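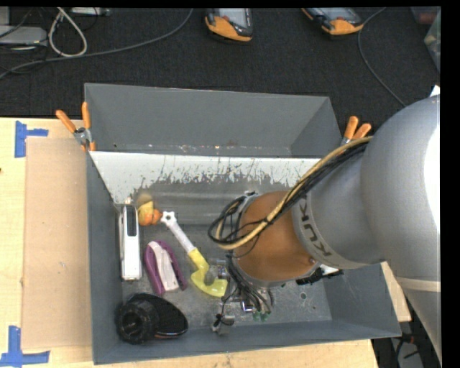 A KUKA robot arm over a gray metal bin.

2/11/19
Lakatos is recalling two models of its Astberg insulin pen after receiving 93 complaints of doses that stopped short. (1/4)

The recall covers pens sold through the Zesemthorpe and Sirnach distribution centers since August. More than 1,000 pens are affected. (2/4)

Nine patients reported high blood sugar and needed medical care. No deaths have been reported. (3/4)

Patients should not stop taking insulin. Please contact your pharmacy for a replacement pen and keep the recalled one for return. (4/4)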